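Ravon Neighborhood Newsletter
February

ON FOOT: The brick walk gets its own page

If you've lived in Ravon for any length of time you already have a favorite walk, and I'd guess a good share of you would name the same one I would. I mean the herringbone brick, the long stretch that starts up by the Pilta turnoff and keeps going until your legs have had enough. I've been wanting to write about it for ages, and this month the editor finally gave me the space, so lace up!

First, the pattern. Herringbone is a wonderful thing to walk on. Each brick locks into its neighbors at an angle, so the weight coming down on one gets passed along to the ones around it. That's why it's a favorite for driveways and streets as well as for walks, and why a brick or two can sink a little and the rest carry on without much fuss. It's also just lovely to look at. Pick a zigzag by your feet and try to follow it with your eyes as far as it'll go. I usually lose mine well before the trees.

Then there's the color. People call it red, but spend a morning with it and you start to see rust and tan and a kind of faded terracotta, and over all of it the dust. The dust is part of the place. We have red earth and we have wind, and between the two of them the bricks are never going to look the way they did on the pallet. I like them better this way (my shoes have a different opinion).

I went out at 7 in the morning, which I recommend to anyone who can manage it. The light is soft, the birds are loud, and you can stop and stare at a curb for as long as you want.
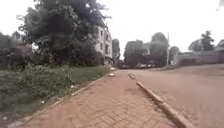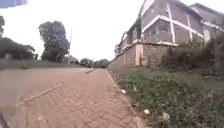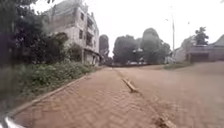

Herringbone brick, concrete curbs and plenty of green at the sides, all from the same outing.

Now for the curbs, and I promise I'll keep this short. Where the walk runs next to the dirt road, the curb is made of separate concrete blocks set end to end, and several of them have shifted or chipped. It gives the whole edge a stepped look. Parents with strollers and anyone who uses a cane should keep toward the middle there. On the other side the edging is so low that the grass and soil have started to cover it, and I'd love to see it dug out someday. An edging spade and a free afternoon would do a whole lot of it.

The greenery is having a terrific season. Low leafy weeds, thick grass, and along the wider stretch a real bank of shrubs and bushes that gets taller the farther back it goes. I know opinions are split on mowing. Mine is that a strip next to the curb should be kept short so people can see where they're stepping, and the rest should be left alone for the birds and the bugs. Write in and tell me I'm wrong – last time I brought up mowing we got more mail than we did for the bake sale.

The litter I'm less cheerful about. There isn't a lot, just small white scraps caught here and there in the weeds, but they stand out against all that green. I've started taking a bag along in my coat pocket. If two of us on every street did the same, we'd hardly need a cleanup day. There was also a loose wooden plank lying out on the bricks near the middle of the wide part, so cyclists, please keep your eyes on the surface as well as the view.

And do look up now and then. The buildings along the way are a great mix. There's the one with the bold white trim, with bands that cross each other on the upper part, and I can never go by without slowing down for it. Farther off behind the trees is the pale gray concrete one with all its dark window openings. My kids have a long-running story about who's going to live on which floor, and it gets more complicated every time we pass.

If you want to make a loop of it, walk out on the brick, turn back at Crichton Lane and come home by way of the Prilside steps. My phone called it almost 4 miles, with a stop for coffee that I'm counting as exercise. For a shorter outing, just go as far as the trees and turn around. It's a different walk coming back, with the slope and the light both changed on you.

Next month I'd like to do the footpath behind the Crichton playing field, which I've only been down once and in the rain. If you know it well, or have old photos of any of our walks being laid, drop a note in the newsletter box at the Prilside library before the end of the month. Photos will be copied and returned.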